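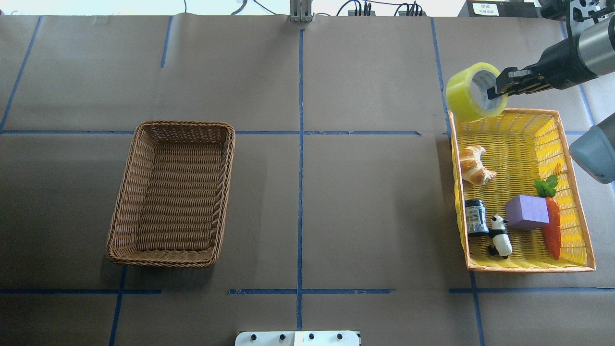 Two-basket task on the taped table, with the gripper holding the tape roll over the yellow basket.

Raklow Two-Basket Set

README for the recordings made by the student robotics club at Stalholm College. Last edited Mon 10 February.

What this is

Raklow is the club's project for the year. The task is to move small everyday objects and toys between two baskets on a table. Members drive the arms by hand and the recordings are used to train a small policy, which we then run on the same table. The set is shared so that other school and college clubs can try their own code on it.

The table

The top is covered in kraft paper and marked into sections with blue painter's tape. The sections are used to set basket positions at the start of a session. They are not all the same size and the tape lines have gaps, so please don't use them for measuring or for camera calibration. The paper creases with use and gets replaced when it tears.

One basket is brown wicker and the other is yellow woven plastic. In most sessions the brown one goes on the left and the yellow one on the right. Neither is fixed down, so they shift a little when the gripper knocks a rim.

Objects

The full box holds 28 objects. A session uses a handful of them. The ones that turn up most often are the toy croissant, the panda, the purple foam cube, the toy carrot, the small dark jar with the black lid and the roll of yellow packing tape. The tape roll is the hardest for new drivers. It can be gripped by the rim or across the width, and both count as correct.

How episodes were recorded

Each member did 15 practice runs before any of their recordings were kept. An episode starts when the driver presses the pedal and ends when they press it again. Episodes longer than 50 seconds were thrown away. Failed grasps were kept if the driver recovered without help. If someone had to reach in and move an object, the episode was marked "assisted" and put in its own folder.

Folders

kaplan_a: brown basket to yellow basket
kaplan_b: yellow basket to brown basket
assisted: both directions, hand help given
notes: session sheets, typed up

Kaplan is just the name of our recording script. Version 2 of the script fixed a fault where the gripper value was saved one step late. Everything in kaplan_a and kaplan_b was made after the fix.

Known problems

Lighting changes between sessions, as the blinds in the workshop don't close fully. Shadows beside the baskets move with it.
Some session sheets call the jar "pot" and the foam cube "block".
Cables and equipment at the back of the table are in view and were not kept in the same place from week to week.

Use

Free for teaching and for club projects. If you enter the Zokness student challenge with a model trained on this set, say so on your entry form. Entries for the next round open in September. Report faults to the club through the college office, giving the folder and episode number.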